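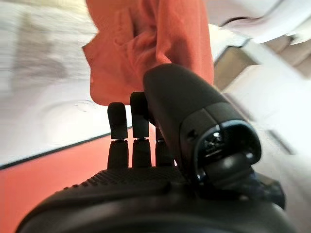 Orange and white behind the fingers.

September, early evening. Did the bedroom today, which I had been putting off since we got back from Norkano. The suitcases were emptied on the first night but only as far as the bed and the chair, and everything had stayed there, moving from one to the other depending on whether I wanted to sleep or sit.

Started at half past nine with the bedding. Put the white duvet cover on, the old one from Borkowska. It has gone soft and two of the poppers are missing but I prefer it to the new one. Folded the top edge back so the bed could air. The grey runner went across the foot. Lucero Cáceres gave it to me when she moved out of the flat on the hill and I have never been sure what it is for, except that it stops me putting shoes on the duvet.

After that, clothes. I did them as my mother did, whites in one go and colours in another, nothing put down on the floor unless it is in the tray. Darks go in the tray first. It takes longer than tipping the lot into a bag but I know where things are at the end of it.

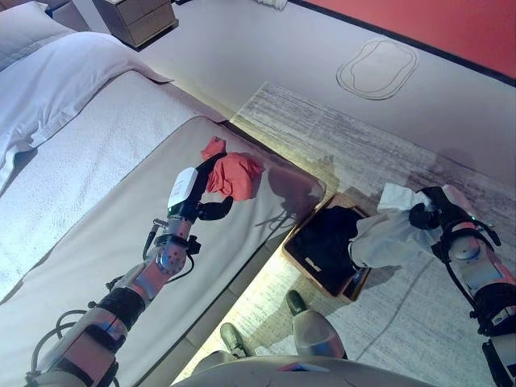
Foot of the bed, red cloth still to fold.

Stopped at eleven for tea and rang the Promden shop about the wardrobe rail. The order number is 3495 and they had me down as 1452, so that was twenty minutes. They say six more working days. Until then the shirts are on the back of the door and I will have to iron them twice.

Found a sock of Dad's, a train ticket, and the receipt for the rug, which I had told Lucero was lost. It cost more than I remembered. The rug sheds less than it did in spring and I like the streaks in it, they hide a lot. Shook it out of the window anyway and sneezed for a good while.

Lunch was soup. Went back up and did the drawers, nearly 40 minutes, mostly deciding about jumpers. Kept all but one. The one is for Lucero if she wants it - the sleeves are too long for me and always were.

Windows not done. Under the bed not done either. Kutance tomorrow for the dentist, so it will have to be the day after. Must buy poppers and thread while I am there, and milk.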